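Reading Wood: Notes for Session 2
Introduction to Furniture and Its Materials, evening course
Tutor: Leonie Tapsell 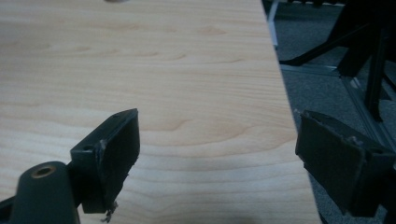 Welcome back, everybody, and thank you for being so patient last time while I hunted for the right key to the store cupboard. We ran out of time before we got to grain, so I've folded that part into these notes, and you'll find it overlaps a little with what I said at the end about softwoods. Do read it through before we meet if you can, even if it's only on the bus.

Where the pattern comes from

A tree puts on a layer of new wood each year, just under the bark. In places with proper seasons the wood made in spring is usually paler and more open, and the wood made later in summer is darker and closer. Look at the end of a log and you see these as rings. Look at the face of a board and you see the very same rings, only sliced lengthways, and what they look like depends entirely on where the saw went through. I do go on about this, I know, but once it clicks you will never look at a pub table in the same way again!

Plain sawn boards are cut straight through the log, one after another like a loaf of bread. The rings meet the face at a shallow angle, and you get those tall pointed arches that people in the trade call cathedrals, often with straighter lines running up either side. Quarter sawn boards are cut so that the rings stand more or less upright to the face, and the lines come out straight and close together. In oak you may also see silvery flecks, called ray fleck, and some of you will remember them on the Lockyer sideboard I passed round photographs of.

Knots

A knot is simply the base of a branch, swallowed up as the trunk grew fatter. If the saw goes straight across the branch, the knot is round. If it goes at a slant, you get an oval, and if it goes right along the branch you get a long streak known as a spike knot. A live knot is joined to the wood around it and tends to stay put. A dead knot has a ring of bark about it and may drop out one day, as happened to a shelf of my mother's, which had a hole in it for 30 years and was much loved by the cat.

The grain bends to get past a knot, and that is why you see swirls and eddies nearby. They are lovely to look at and a perfect nuisance to plane.

Solid, veneered or printed?

This is the question I am asked most. Start with the ends and edges. On a solid board, the lines on the face should carry on over the edge in a way that makes sense, and the end should show rings. With veneer, a thin slice of real wood is glued to something cheaper, and you may find a fine join near the edge. A printed surface is a photograph of wood, so look for the same knot turning up twice. Run a fingertip over it too, though do bear in mind that better prints have a texture pressed into them. If you honestly can't decide, write "unsure" on your sheet. I do it myself quite often.

For next time

Please choose one piece of furniture at home and make a pencil rubbing or a quick sketch of its top and one edge. Mark any arches and knots, and say how you think the board was cut. Bring the Flinik sample cards back as well, please, as the other group needs them.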